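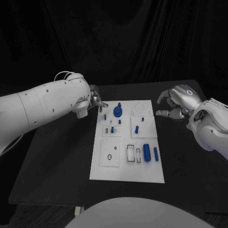
Rolby's left hand pointing at the gear on the task board.

I promised an update on Rolby in the September issue and then ran out of space, so you're getting double this time (sorry to whoever had to trim the parking notice).

For anyone new, Rolby is our two-armed setup and the task board is how we test it. Blue parts go into marked places: pegs into holes, cylinders into slots, the big geared piece onto its circle. It looks like something you'd give a toddler, and a toddler would still beat us on speed!

What I've been working on is a method we call Chu. Until now we trained Rolby on whole runs of the board, start to finish, with a person steering both arms. It learned the easy bits nicely and was hopeless at the last centimetre, when a peg is nearly over its hole and leaning a bit. A full run has very little of that in it. Most of it is arms travelling through the air.

So with Chu we stop recording full runs after a while and collect short ones. We set the parts down in an awkward position, park the hands close by, and record only the bit where a hand closes in and places the thing. Then we mix those short clips back in with the long runs. I argued for weeks about how much of each to use and was wrong, for the record. My favourite mix came last.

We now have 762 short clips, which is a lot of me sitting in a headset with cold tea. With the best mix Rolby placed the small pegs properly in 80 per cent of tries. Before Chu, on the same pegs, it was failing more often than it got there, so I was very pleased and told everyone in the corridor.

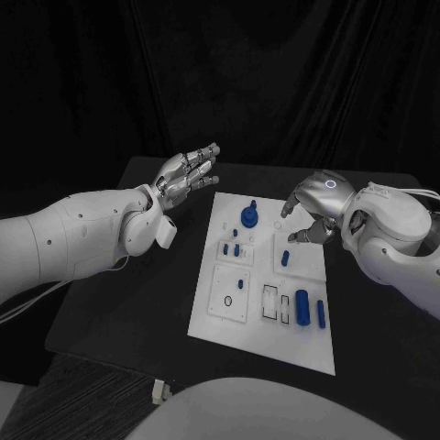

Both hands over the board, with the right one above a blue cylinder.

The cylinders are a different story. They lie on their sides, so a hand has to come down flat over them and get the fingers round without nudging them off. A cylinder that rolls even slightly ends up at an angle the robot has hardly met, and then it dithers. We've recorded 9 sets of cylinder clips so far and I can't tell you yet whether they help. Three of those sets have to be redone anyway after I saved them with the wrong hand labelled. Left is left. I know.

Next up is trying the same recipe on Adik, the older pair of arms downstairs, to see whether the clips carry over or whether we have to start from scratch. The Gonitz people want to borrow our board drawings for their own tests too, and I've said yes as long as they tell us their peg numbers, good or bad.

If you fancy a go at steering, drop me a line. Short clips take no time at all to record and you can bring your own tea.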